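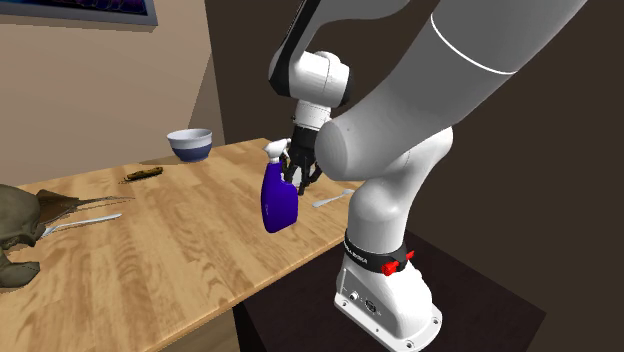

Light wooden tabletop (computer rendering)

How do I get water rings out of a pale wood table?

Posted Monday, January 1, 2024 by Genivaldo Barros

Happy New Year all! We had 10 people over last night and I loved every minute, but this morning there are white rings all over one end of my dining table. It's a pale maple table I bought secondhand in November from Gellenari, the used furniture place on Skadden Street, and I'm crazy about it. I think the finish is some kind of clear lacquer. The rings feel smooth when I run a finger over them. I'd love to fix this myself and keep the light color – any ideas?

2 answers

Anderson Caldeira
White rings are the good kind! It means the moisture is sitting in the finish and hasn't gone down into the wood (dark rings are a whole other weekend). Start with the gentlest thing. Lay a clean, dry cotton cloth over the ring and go over it with a warm iron, no steam, a few seconds at a time, lifting the cloth to check. I did my grandmother's sideboard this way and the rings just faded out, I was thrilled.

If there's still a ghost of one, rub in a little petroleum jelly, leave it overnight and wipe it off in the morning. Please don't go at it with sandpaper yet. Even 80 grit, which somebody always suggests, will tear right through lacquer and leave scratches you'll be chasing for days. If you do end up needing to smooth the surface, use the finest steel wool you can find, go with the grain and barely press. Then wax the whole top so the shine matches. Pale maple with fresh wax is gorgeous – you'll want to keep touching it.

Rarkevine
mayonnaise!! works every time, leave it on an hour. smells a bit but who cares. also get coasters

Contact us | © 2024 | Back to top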